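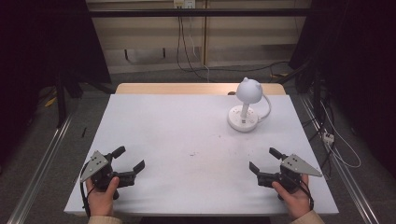 Features > Church Life > Interviews

Loan Tăng did not set out to spend her working life on altar candles. She wanted to restore organs, and was told at nineteen that her hands were too small, a remark she has repeated to every organist she has met since. Light came second. She will talk about it at length and with little prompting, and she has views on all of it, down to the small white desk lamp with cat's ears, which she thinks a perfectly respectable lamp and would not allow within a mile of a sanctuary. "It has a face, or near enough," she says. "People would watch it through the sermon. Mind you, I've heard sermons where I'd have been grateful."

Her firm, Trindum, supplies candles, oil and stands to 121 parishes, most of them Anglican, a fair number Roman Catholic, and a handful who ring up and decline to say. The questions hardly vary. How many on the altar, how tall, and does it have to be beeswax?

"Two is the answer most people want," she says. "Two for an ordinary service, and then someone's grandfather gave six in memory of a brother, so six it is until the end of time. I don't argue with grandfathers."

On beeswax she is firmer, though less firm than she used to be. The old rule in the Western church was that the altar candle should be wholly or mostly beeswax, and there are clergy who still sniff the delivery to check. Tăng used to sniff it with them. Now she will sell a blend to anyone who asks, and says so on the invoice.

"A pure one burns slower and smells of something. A cheap one smells of a garage. Between the two there is a great deal of room, and most of the Church of England lives in it."

What she will not sell is the plastic tube with a spring inside and a little reservoir of oil, the false candle that never gets shorter. Her main rival, Andetti, sells a great many. She concedes that they do not drip, that they stand straight and that they save money. She concedes all this in the tone of someone reading out a charge sheet.

"A candle is supposed to go down," she says. "You light it in Advent and by Epiphany there's less of it. I'd have thought that was the easiest bit of theology in the building."
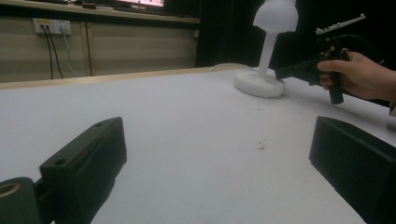 The Paschal candle is another matter, and takes up most of her spring. It is lit from the new fire at the Easter Vigil, marked with the cross, the Alpha and Omega and the year, and studded with five grains of incense for the wounds. The year is where the trouble starts. Every April she gets a call from a parish that has bought transfers for the wrong one.

"Last time it was a church that had been using up an old sheet. They wanted to know if they could turn a six upside down. I said they could, but they'd be three years ahead of the bishop."

She has one customer, a retired priest named Sepúlveda, who paints his by hand and sends her photographs. She has 93 of them in a box file, and is fond enough of them to have bought a second box.

We get on to money, as one does. A set of six brass sticks from the Vevska foundry, with a matching cross, came to £3,470 for one church in the Marches, and the argument over it lasted longer than the polishing ever will. Tăng stayed out of it. She did suggest they look in the tower first, where there turned out to be a pair of oak ones behind the flower stands, painted white and holding up a shelf.

"They went for the brass anyway," she says. "But they did get rid of the shelf."

Does she mind the electric sanctuary lamp? She thinks about this for some time - the kettle boils and is ignored. A red glass with a bulb in it is better than a red glass with nothing in it, she decides, and a church that is locked for six days out of seven has its insurer to think of.

She keeps one burning at home herself, oil and a floating wick, on the landing. Her husband walks into it at night.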